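Returns Desk, Before and After: speaker notes
Talk for the Hartley warehouse managers' day, December 10, 2021. Irena Pawlak

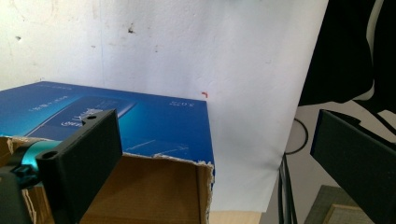
Start slow. Ask who in the room has worked a returns bench. Wait for hands. If there are only a few, say so and move on.

I ran returns at Verneck before the automation project and I still run it now. I'm not against machines. I am against the slide you have all been shown, the one where the line goes up and the people are smiling.

What we were promised
Wekix sold us an opening and sorting cell. Box comes in, box gets opened, item gets graded, item goes to a shelf or to scrap. The brochure said staff would be "freed for higher value tasks." I asked in February what those tasks were. I am still asking. (Pause. People usually laugh. Don't join in.)

What a return looks like
A new box off a pallet has clean flaps and square corners. A return has been in a customer's home. Lids get ripped, the front gets pulled away, the glossy print peels off and leaves brown corrugated board with fuzzy edges. A gripper with two flat fingers wants two firm sides to close on. Torn cardboard gives way when you squeeze it. A person shifts their hand without thinking, and that shift was never written into the job description, so it was never priced.

Our trial batch was 171 returns. The cell stopped and asked for a person on 38 of them. The vendor's report called those "assisted picks." Oliwia Dudek was the assistant. Read her line out: "I used to do my work. Now I wait for it to get stuck."

Don't rush past that. It is the main thing I came to say.

What changed for people
Before, 3 people on a bench, talking, taking turns on the heavy stuff. After, one person at the cell, one on a screen, one moved to inbound. Bartosz Szulc went to inbound and likes it better, and I should be fair about that. His back is better too.

Wiesława Walczak knew from a torn lid whether the customer had been careless or whether the carrier had dropped it. She settled damage claims on that. The cell has a grade field with 3 values and no place to put what she knows. Claims now go to the office with less in them. I can't give you a cost for this. I asked for one and was told it isn't tracked.

Training: it was one afternoon. Most of it covered the stop button.

Pace: the cell sets it. When it runs well, the person on the screen can't look away. When it runs badly, the person at the cell gets the blame for the hourly number. Somebody will say the numbers are not used for reviews. Ask them to put it in writing. We did, and it took a while.

Isamu Oshima's point
Isamu set up the cell at our Civberg site and disagrees with me on plenty. He says the failures are mostly soft edges and loose bits of board, and that better fingers will fix some of it. Maybe so. I'd like to see it on a bad pallet, with our boxes, before we sign for a second one. He agreed to that part.

If time is short, skip to here

Questions to take home with you:
Who clears the stoppages, and is it in their job grade?
Did you ask the bench before you bought?
What did your best person notice that the form has no box for?
Who picked the boxes for the demo?

On the last one, our demo boxes were all new. I should have caught it and I didn't.

Leave ten minutes for questions. If the Wekix people are in the room, let them go first.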